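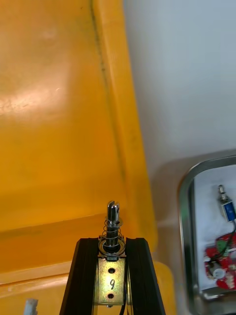 Workshop Tips: Living With a Sorting Arm on the Bench

Tips Repairs Parts Bench Notes Contact

Workshop > Bench tips > Automation

I run the parts bench at Kenholm, and I was against the arms from the start. They are still here and so am I. These are the habits that have saved us grief.

Write on the metal. A numeral in black marker on the solenoid frame survives handling. Paper labels peel, and then Jean Munro has to test the whole batch again.

Wipe the corners of the bins. Grime gathers in the seam where the floor meets the wall. The salesman from Jurko never mentioned who does the wiping. We do, every shift, and it was not in the 14 minutes a day he promised us back.

Line the steel tray with white paper. Small parts show up better against it, for people as well as cameras. Change the sheet when it curls.

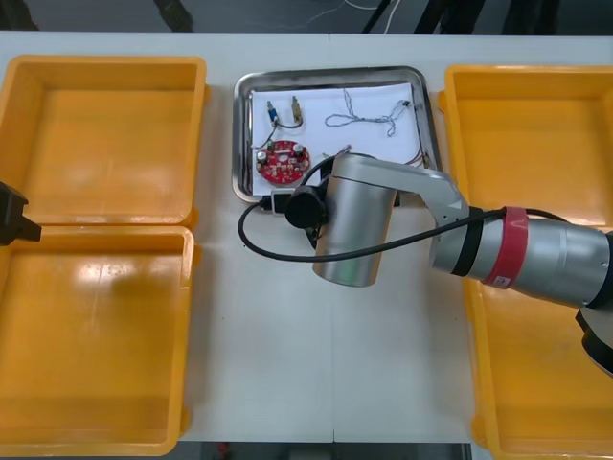 Keep leads short or tie them before anything goes in the tray. Loose wires snag, and a snagged wire pulls its neighbor along. Tying is hand work. Jerome Mercado used to spend his mornings sorting and now he spends them tying, which management at Skendarlow calls a skilled role. His pay says otherwise.

Leave the bins where the tape marks are. Move one two inches to suit your elbow and you will be resetting positions until lunch.

Learn the stop button before you learn the menus. Torbjørn Rustad had 19 of us practice reaching for it with either hand, and I have no complaints about that hour.

Keep your own tally of fixes. Ours ran to 42 in September, none of them in the vendor's report. Bring the notebook to the review and read it out loud.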